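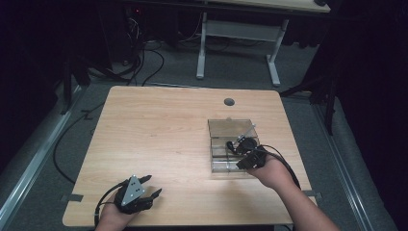 Equipment planning: hand-held grippers for the second collection station

Posted by intan_ngui
Facilities and Equipment Planning, Nugroho site

I am preparing the equipment request for a second demonstration station and would welcome comments before it is submitted at the end of May. The present station uses a pair of hand-held grippers, one for each hand, over a light wooden table. Each gripper has its own black cable, and the right-hand cable loops out over the tabletop while the operator works with the clear acrylic box. I would like the request to state plainly whether the second station should be bought with the same cabled units or with the wireless version offered by Miterik. The quoted price for a cabled pair is 2550 dollars. The wireless pair is 216 dollars more, before batteries and a charging dock. The request must also cover a table, curtains, floor marking and spare parts.

Reply from k_pindudora_lab

Thank you for circulating this. Our group at Pindudora went through the same exercise last year and chose cabled units. The purchase price was not the deciding matter. Batteries had to be entered as a yearly supply cost under our rules, and that line was questioned at every review. A cable is replaced when it fails and can be charged to general repairs.

I would recommend that you ask for two spare cables per gripper at the time of the first order. Miterik ships them separately otherwise, and the freight charge is out of proportion to the part.

Reply from stationlead_west

I must respectfully disagree with the preference for cables. The operators on my shift work across the full width of the table, and a cable lying on the surface has to be managed during every task that involves a container or a loose rod. We record a large number of short demonstrations. Time spent moving a cable out of the way is staff time, and staff time is the largest item in the station budget. It does not appear on the equipment request, so it is easily left out of the comparison.

I would ask that the wireless version be given a proper trial before the request is closed.

Reply from k_pindudora_lab

The point about staff time is fair. I would want to see it measured, however. We found that operators became used to the cable within the first week, and that most lost time came from resetting the objects between demonstrations. An overhead cable support is also available at a modest price and would keep the line off the tabletop.

Reply from intan_ngui

An overhead support was considered for the first station and deferred for lack of funds. I will obtain a current quotation and include it as an optional line.

With regard to a trial, Miterik has confirmed that a wireless pair can be lent for 7 days. The loan is free of charge, but return freight is at our expense. I will need the written agreement of the station lead before I place the request.

Reply from stationlead_west

Agreed. Please treat this message as my written agreement. I suggest that the trial use the acrylic box task, as it requires both precise placement and a good deal of reaching.

Reply from wotus_stores

A note from Stores on the remaining items. The table should not be an afterthought. If results from the two stations are to be used together, the second table ought to match the first in size, surface color and the position of the cable hole. The supplier, Wotus, has changed its catalog once already. I can hold one matching table until the request is approved, but I cannot hold it past the end of June.

Please also confirm whether the curtains are to be black, as at the present station. Gray is cheaper, and I have been asked by Finance to offer the cheaper item first.

Reply from intan_ngui

Black, please. The working conditions should remain the same at both stations. Kindly hold the table.

Reply from finance_desk_2

For the record, any single request above the department limit requires three quotations. The grippers, table and curtains may be submitted as one request or as separate requests, but they may not be divided for the purpose of staying below the limit. A delivery period of about 91 days should be assumed for the grippers, whichever version is selected. A late change of version will be treated as a new order.

Reply from k_pindudora_lab

That delivery period agrees with our own experience. I remain in favor of the cabled pair, but I have no objection to the trial. If the wireless units are selected, please budget for a second set of batteries from the beginning.

Reply from intan_ngui

Noted, with thanks. It will be submitted as one request with three quotations. I will attach the draft to this thread when the loan units have been returned.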